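Wednesday, August 19, 2020
Fruit bench, Seixas shed

Second round on the young coconuts from the Drultunlow lot. Opened the ones Lindalva set aside after the last round and scored the meat for softness. The macapuno types are easy to tell once cut. From outside I still can't pick them, and shaking for water is no help with nuts this young.

Rambutan: 618 g in the tray at the start, stored at 90 percent humidity in the Stondine cabinet. Spines are browning at the tips but the flesh is firm and peels clean off the seed. The tray kept on the open shelf has gone leathery and I have stopped weighing it.

Cabinet door seal is lifting at the lower hinge. Taped for now. Benedito Araújo has the part number and will order from Rakico with the next batch of filters.

Dried slices: ran the jackfruit at 64 C overnight. Edges fine, centers still bendy. Next run at 70 C, same thickness, and turn the racks halfway. Do not mix the ripe and half-ripe pieces again, they finish hours apart and sorting them afterward is a pain.

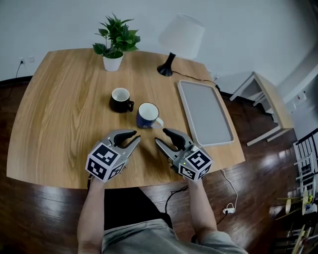
Labels on the seed bags are smearing. Use pencil until the new markers come. Lindalva Araújo wants the seed from the two sweetest rambutan trees kept apart, so those go in the paper envelopes, top drawer. Sow fresh, they don't keep.

To do: rewrite the scoring sheet so "soft" and "very soft" mean the same to all of us. Check last December's notes for the drying times on banana. Clean the knife guard.

3 comments | 5 shares

We use cookies to remember your settings. Accept | Manage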